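Sastska A3 Poster Frame, print-at-home size

Made by Risanwood. Sold by Plornport.
In stock
Colours: black, white, pale oak
Product code: 413

We didn't want to stock another poster frame. Every artist-run space and arts newsletter seems to be giving away a poster you can download and print yourself, and every frame maker has spotted it. Most of what we were sent was the same thin frame with a new sticker on it. The Sastska is the one we kept, with some grumbling.

What it is

A front-opening frame for A3 sheets. The four edges flip up, you lay the print in, and you press them down again. Risanwood calls this "gallery grade". We don't know what that means and they couldn't tell us when we asked. It is a decent frame with a flat back and a clear plastic sheet over the front.

What the maker says, and what we think

"Holds any paper." It holds ordinary printer paper and light card. Yevdokiia Hutsuliak in our print room tried it with a heavy cotton rag paper and two of the edges wouldn't stay shut.

"Glare-free cover." Less shiny than glass, certainly. Hang it opposite a window and you will still see the window.

"Protects against fading." There is no figure for this anywhere in the paperwork. If your poster came off an inkjet at home, keep it out of the sun whatever frame it's in.

"Swap your art in seconds." Fair enough for the person who has done it before. Myroslav Ostapchuk took most of his tea break over the first one, then got quick.

Will it suit a downloaded poster?

Check the file before you buy anything. Many artists' PDFs are set up for A2 or for odd sizes, and shrinking them to A3 can make small lettering hard to read. The frame covers 5 mm of the sheet on every side, so a design that runs right up to the edge will lose a little. We would like Risanwood to say so on the label. Yaryna Antoniuk, who draws the Zhuravel poster series, now leaves a plain border for this reason, and her sheets look better for it.
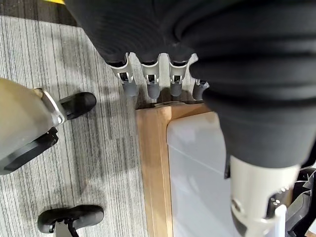 Hanging

You get two hooks and a sticky strip. Use the hooks. The strip is supposed to come away clean, and on our painted test wall it took a patch of paint with it. The frame can go upright or sideways. It has no stand, so it won't sit on a shelf unless it has something to lean on.

Sets

Also sold as a set of 3. The saving is small, and we'd only bother if you already have the prints to go in them. Colours can't be mixed within a set. We have asked twice.

Customer comments

"Does the job. The oak is more yellow than on the website." Hryhorii Didenko

"Bought it for one poster and now change it every October. One corner is a bit stiff." Svyatoslav Didenko

Returns

Unused frames can come back with the cover film still on. We can't take back frames with the film peeled off, or refund the cost of paper and ink.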